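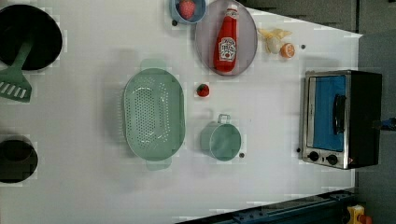 Werkstattheft, 25. Juni 2019

Mix »Druvus«, zweiter Durchgang. Band: Farahani, Doom mit Death-Einschlag, drei Stücke plus Intro. Die Rohspuren kamen gestern doch noch, 1223 MB, Benennung wie immer Kraut und Rüben (»git_neu_neu2«).

Gitarren: laut Begleitzettel über einen Röhrenamp aufgenommen. Glaube ich nicht. Unter 200 Hz klingt das nach Simulation mit zu viel Raum drauf. Hochpass gesetzt, linke Spur zwei dB runter, seitdem hört man wenigstens den Bass. Ob das auf kleinen Boxen hält, abwarten.

Schlagzeug: Bassdrum komplett getriggert, jeder Schlag gleich stark. Bei dem Tempo völlig unnötig. Original leise daruntergemischt — besser, aber die Phase stimmt im Mittelteil von »Lulotura« nicht. Noch mal verschieben.

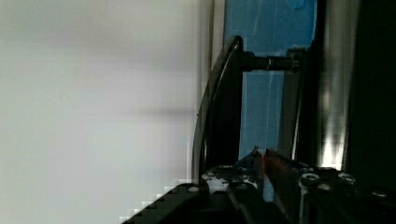
Blaue Fläche neben heller Wand.

Gesang: die Growls sind gut, muss ich zugeben. Der Klargesang in »Ella« dagegen liegt fast drei Minuten lang unter einem Hall, der vermutlich etwas verdecken soll. Trockene Spur angefordert. Rechne nicht damit, dass sie vor Juli kommt.
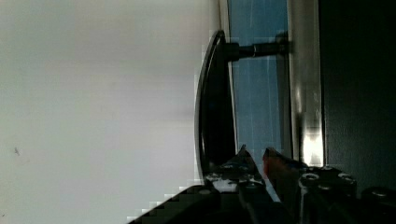

Simin Heydari meint, der Hall müsse bleiben, ohne ihn falle das Stück auseinander, und die Bassdrum habe sie im ersten Durchgang besser gefunden. Kann sein. Ich habe beide Fassungen auf gleiche Lautheit gezogen und höre es trotzdem anders.

Offen: Sepehr Esfahani wegen Mastering fragen, und zwar mit Zielpegel schriftlich. »Schön laut« ist keine Angabe. Intro noch nicht angefasst.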